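Rininside Paddling Center
Boat and Paddle Inspection Checklist, with Comments
Inspected by: Sølve Lundgren
Date: Jul 7, 2023
Location: Lestavach boathouse, both bays and the outdoor rack

Ratings: OK / Watch / Repair / Out of service. Anything marked Out of service gets a red tag and goes to the back wall. Please don't take a red tag off without signing the log.

Section 1. Boathouse and racks

1.1 Rack arms tight, no bent brackets: OK. The third arm on the left side had a loose bolt. Tightened on the spot.

1.2 Padding on rack arms: Watch. The foam on the bottom row is worn down to the tape. It will last the summer, but it should be redone before the boats come in for winter.

1.3 Floor clear and dry: Repair. There is a puddle by the side door again. The rubber mat slides when it is wet. I moved the mat inside and put a cone by the door. The gutter over that door needs to be looked at.

1.4 Lighting: OK in the front bay. The back bay has one tube out. I did the hull checks in there with a flashlight.

1.5 Fire extinguisher charged, tag current: OK. Next service is due in September.

1.6 First aid kit: Watch. Low on large bandages and the eye wash is past its date. Everything else is there.

Section 2. Canoes

2.1 Hulls, outside: OK on all the Sandell canoes except number 4. Number 4 has a gouge under the bow that goes through the outer skin. Out of service, red tag on.

2.2 Hulls, inside: OK. Two boats still had sand and old leaves in them. Rinse them before they go back on the rack, please.

2.3 Seats and thwarts: Repair. The front seat on number 7 moves side to side when you lean on it. One of the seat bolts is too short and somebody has used it with two washers. Needs the right bolt.

2.4 Gunwales: OK. Feel along the whole length with a bare hand, slowly. Splinters and raised rivets are easier to feel than to see.

2.5 Grab loops and painters: Watch. The rope on number 2 is stiff and faded. Replace at the next order.

Section 3. Kayaks

3.1 Hatch covers: OK. All fit and all are tied on. The rubber on the two oldest boats is getting chalky.

3.2 Foot braces slide and lock: Repair. The right brace on the yellow Wikström will not lock in the second position. Most likely grit in the track. Flush it first, then try it again before ordering a part.

3.3 Deck lines and bungees: OK.

3.4 Bulkheads: OK. I put water in each rear compartment and waited. No leaks into the cockpit.

3.5 Skegs: Watch. One was stuck with a pebble, now removed. Check this each time a boat comes up the gravel.

Section 4. Paddles

4.1 Plastic and aluminum paddles: OK. A few rough blade edges. I took them down with a file and finished with 1000 grit paper. Do not use a power sander on these.

4.2 Wooden paddles: Watch. Varnish is gone at the tips on three of them. Keep them off the floor until they are redone.

4.3 Carbon paddles: see the comment below.
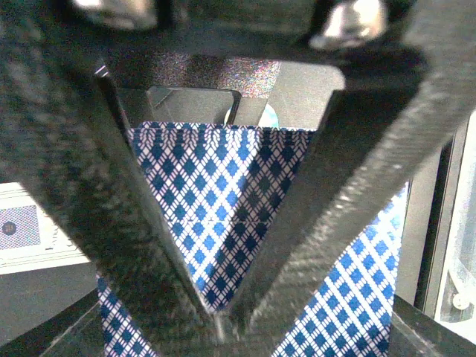 Comment on 4.3. The carbon paddles are the ones people ask me about the most, and in spring two good ones were handed in as cracked when there was nothing wrong with them. Wipe the shaft and blade clean first and look at them by the door, turning them slowly. Woven carbon is not one even color. In the photo above it runs from dark grey to black, with faint streaks where the light catches the weave, and on the right a diagonal twill pattern shows up more clearly, with lighter grey along the upper edge. Marks of that kind on a paddle belong to the weave and are no cause to tag it. A crack stays in the same place when you turn the paddle, and you can usually catch a fingernail on it. Also tap along the blade with a coin. A dull sound in one spot compared to the rest is a reason to tag it, even if the surface looks fine.

Result: one carbon paddle Out of service (fingernail catches near the joint), the rest OK.

4.4 Two-piece joints: OK. The buttons all click in. Rinse and dry the joints after use, and do not put grease on them, it only holds sand.

Section 5. Life jackets

5.1 Buckles and zippers: OK on the adult sizes. Two child jackets have a broken lower buckle. Both Out of service.

5.2 Foam: Watch. The older red ones feel thin at the shoulders. I would like to float test those with a weight before the school groups come.

5.3 Size labels readable: Repair. Many are washed out. A laundry marker will do.

5.4 Drying: jackets should hang with space between them. Almost 100 jackets on one rail is too many - the ones in the middle were still damp this morning. A second rail would fix it.

Section 6. Dock and launch

6.1 Boards: OK. One raised nail, hammered down.

6.2 Ladder: Watch. Slippery on the two lowest steps. Brush weekly.

6.3 Throw bags: OK. All three thrown and repacked. Stuff the rope in, do not coil it.

6.4 Depth sign: Repair. The post leans and the sign now faces the trees.

Still open from last time: the lock on the trailer, the gutter, and the key for cabinet 334, which has not been handed back. If you have it, put it in the drop box by the office.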